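Visit report: Colleo test cell, Erkau

The Colleo cell at Erkau was open to visitors for one afternoon in December. The tour covered a single station, the one used for tool calibration, and the engineers kept to how it is set up and what it costs them in upkeep. Floor space is small. Most of the session took place at the operator desk.

The cell has one arm with a gripper and a set of exchangeable tools. Every tool change on the real arm is rehearsed first in simulation. The model is kept in step with the hardware by hand: when a finger is replaced or a mount is shimmed, the new offsets go into the model before the arm is released for work. The log for the current arm runs to 264 entries. Three of the last five were finger replacements.

During our slot the simulation was running on the desk screen, with the floor left plain and the cell fencing switched off to save rendering time.

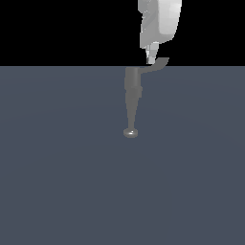
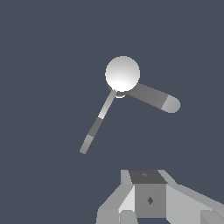

Simulator views at the Erkau desk: arm with tapered rod (first), white sphere with two rods and the gripper (second).

Tool center point is checked against the model after each collision stop and otherwise once per 100 hours. The limit is set per tool. If the error is over the limit, the flange bolts are checked for torque, the mount is cleaned, and the check is run again. A second failure takes the tool out of service. The Stullden site runs the same procedure but stores its offsets in a separate file, and the two sites have had trouble exchanging models as a result.

Cable wear was the main item in the question period. The wrist cable is replaced on schedule, not on condition. Lūse, the supplier of the mounts, has offered a keyed version that would remove one alignment step. Erkau has it on order and will fit it at the next shutdown. Visitors were not shown the spare parts store.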